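Stumness Workshop Group
Minutes of the working meeting on teaching by hand and by remote control

Date: Dec 26, 2019
Place: Stumness, large room on the ground floor
Chair: Callum Dunmore
Minutes: written by the secretary of the group, corrected after comments from the chair

1. Opening and previous minutes

The chair opened the meeting and thanked the members for coming in the holiday week. The minutes of the November meeting were read. One correction was asked: in item 4 the word "programme" should be "recording", as the group has not yet programmed anything for the bin task. With this correction the minutes were accepted.

2. State of the recordings

The chair reported that the group now has 821 recordings of the bin picking task. A part of them was made by hand guiding, where the operator holds the arm near the wrist and leads it to the item. The others were made by remote control with the Puvinell handset. The two kinds are at present stored in one folder, and the file name does not say which kind it is. The member responsible for storage explained that the kind is written in the log of each session, so the information is not lost, but it must be looked up. It was agreed that the kind will be added to the file name for all new recordings. For the old ones it will be done when there is time.

The chair reminded everybody that a recording where the item was dropped must also be kept. In the past month several such recordings were deleted by the operators, who thought that they were of no value. They are needed for the comparison in item 5.

3. Hand guiding

The members discussed how the arm feels when it is led by hand. Two operators find it heavy in the last part of the way down, when the wrist must turn and go lower at the same time. They said that the movement then becomes uneven, and one can see this in the recorded path. The chair proposed to make the approach in two steps: first turn the wrist above the bin, then go straight down. The operators had some doubt, as this makes each recording longer. It was decided to try it for one session and to compare.

There was also a longer discussion about the cables. They are carried along the arm under a strap and make a big loop beside the wrist, and the operator who guides by hand has to find a place for the hand that is not on the loop. It was said that a new operator takes hold of the cables almost every time. The proposal to make the loop smaller was not accepted, because the wrist needs the length for the full turn. The instruction sheet for operators will get a sentence about where to put the hand.

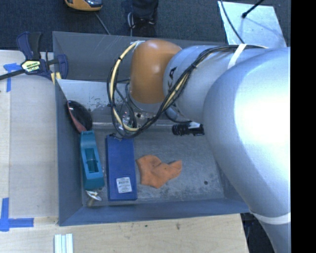

Item 3: the arm over the bin, with the cable loop at the wrist and mixed items for picking.

The bin is held to the table by a clamp in the present arrangement, and it was asked if one clamp is enough. In hand guiding the tool can push on the wall of the bin, and if the bin moves even a little, the recorded positions are not right any more. The blue tape on the table was mentioned as a help, but it was noted that the tape only shows a change and does not prevent it. Decision: the position of the bin is to be checked at the start and at the end of each session, and the result is written in the log.

4. Remote control

The Puvinell handset works well for the large movements. For the small ones the delay is a problem. The chair measured it before the meeting and found around 250 milliseconds between the hand of the operator and the arm. A member asked if this is the fault of the handset or of our network. This is not known. Gruber has offered to lend us a wired handset, and the chair will write to them and ask for the conditions.

It was observed that operators who did hand guiding first are calmer with the remote control later. They seem to know already how near the tool can go to the wall. The members were in favour of keeping this order for new people: hand guiding in the first session, remote control in the second.

The soft items were discussed separately. The orange cloth-like item is difficult by remote control, as the operator cannot feel if the tool has taken one fold or more. With stiff items such as the long blue box the members see no great difference between the two ways of showing. A suggestion was made to take the cloth item out of the bin for the remote sessions. It was not accepted. The chair was of the opinion that we should not remove an item only for the reason that it is difficult.

5. Comparison with Fetside

Fetside has asked for a set of recordings to compare with their own. They would like to receive eight recordings of each kind, including failed ones. The group agreed in principle. Before sending, the voices of the operators must be removed from the sound track. The chair will ask Fetside which colour settings they use for the camera, so that the two sets can be looked at side by side.

6. Other matters

The emergency stop was tested before the meeting and is in order.

The operators ask for a higher stool for the remote control place. Accepted, if the cost is reasonable.

The labels on the storage boxes are partly in the old numbering. Whoever takes a box is asked to write the new number on it.

7. Tasks

C. Dunmore: letter to Gruber about the wired handset; question to Fetside about the camera.
Storage: new file names from the next session on; preparation of the set for Fetside.
Operators: one session with the approach in two steps; check of the bin position in the log.
Secretary: new sentence in the instruction sheet, to be shown to the operators before it is printed.

The date of the next meeting will be sent by email. The chair closed the meeting.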